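Keeping bananas good for longer

Tips for a small kitchen, page 11
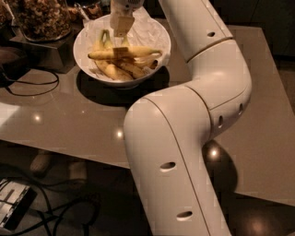 Bananas are the fruit we buy most in our house, and for many years also the fruit we threw away most. I want to write down what I have learned, for people who have the same trouble. The first thing is the bowl. A deep bowl is not good, the fruit on the bottom carries all the weight and gets soft marks. Take a wide and shallow one, like the white bowl with the five bananas, and put a paper napkin inside before the fruit. The napkin does not need to be flat or pretty. A crumpled one that comes up a little on the wall is softer for the skin, and it drinks the moisture if a banana opens. Change it when it has a stain.

Place the bowl away from the window and away from the stove. In our old apartment in Fliltthorpe the table was next to the radiator, and in February the bananas were black before we could eat them. Now the bowl stands on the cool side of the room and I have much less waste.

Turn the fruit every morning. It takes a moment only. The one which was on top goes to the side, and the one with the most brown patches comes on top, so the family takes it first. My children always want the most yellow one, so I had to make this a rule.

Do not put apples in the same bowl. Apples and bananas together become ripe too fast. The opposite is useful when you bought them green: put one apple and the green bananas in a paper bag, fold it closed and look again the next day.

When the skin is brown but the inside is still firm, you can put them in the refrigerator. The skin will become very dark and this looks bad, but the inside stays good for some days more.

For freezing, always peel first. I made the mistake to freeze them with the skin, and it was a terrible work to take it off. Cut in slices, lay them on a tray with baking paper, and after two hours move them to a bag. Write the date on the bag.

From the very soft ones I make small pancakes. Two bananas, two eggs, a spoon of flour, a little cinnamon. The pan must not be too hot or they burn outside and stay wet inside. With this quantity I get 12 small ones.

The table also needs some care. On a glossy top every sticky finger is visible. I wipe it with a cloth and warm water with one drop of dish soap, then with a dry cloth. Vinegar I use only for the sink.

Last changed 20 October 2023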